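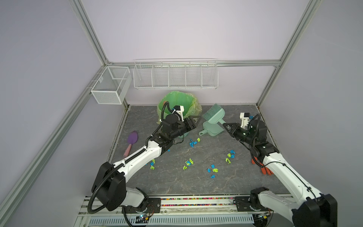 Lined bin, dustpan and brush, gloves and a spatula, with paper balls still on the floor.

Picking Up Paper Scraps and Other Dry Litter

Craft tables, gift wrapping and home offices all leave the same kind of mess: light, dry bits that roll or blow away when you go after them. A vacuum is the wrong tool for most of it. Crumpled paper blocks the hose, and a full-size broom pushes the pieces under the furniture. A hand brush and dustpan do the job faster.

Set up first

Put the bin next to the mess before you start. Carrying a full dustpan across a room is how half of it ends up back on the floor. Turn off any fan and close the window.

Line the bin and fold the rim of the bag down over the outside edge. Leave enough overhang that the bag stays put when you knock the dustpan against it. If the bag is too wide for the bin, twist the extra into a knot on one side.

Sweeping

Pick up the big pieces by hand. For the rest, hold the dustpan flat with its front edge pressed to the floor, and use short strokes toward it. Long strokes send paper balls over the top. Work from the walls to the middle.

On stone or tile, a thin line of dust always stays in front of the pan. Pull the pan back an inch and sweep again, two or three times. Wipe up what is left with a damp paper towel.

Tip the pan back before you lift it. Lower it well into the mouth of the bin and brush it out instead of shaking it.

Stuck bits

Dried glue, wax and gum need a scraper. An old plastic spatula will lift most of it and is less likely to scratch than a metal one. Keep it flat to the floor. Once a spatula has been used this way it stays with the cleaning things and does not go back to the kitchen drawer. Dorothy Hartley of Lullmont marks hers with a band of tape on the handle.

Gloves

Wear gloves if there could be staples, pins or broken glass in the pile. Thin rubber will not stop glass, so use a thicker work pair for that. Rinse rubber gloves while they are still on your hands, then hang them by the cuffs.

Looking after the brush

Comb hair and thread out of the bristles with an old fork. Once a month, wash brush and pan in warm water with a little dish soap, rinse, and dry the brush with the bristles facing down. Stored with its weight on the bristles, a brush bends to one side and stops sweeping cleanly. Hang it up, or clip it to the dustpan handle if the set is made for that.

Next tip: Getting candle wax off a tablecloth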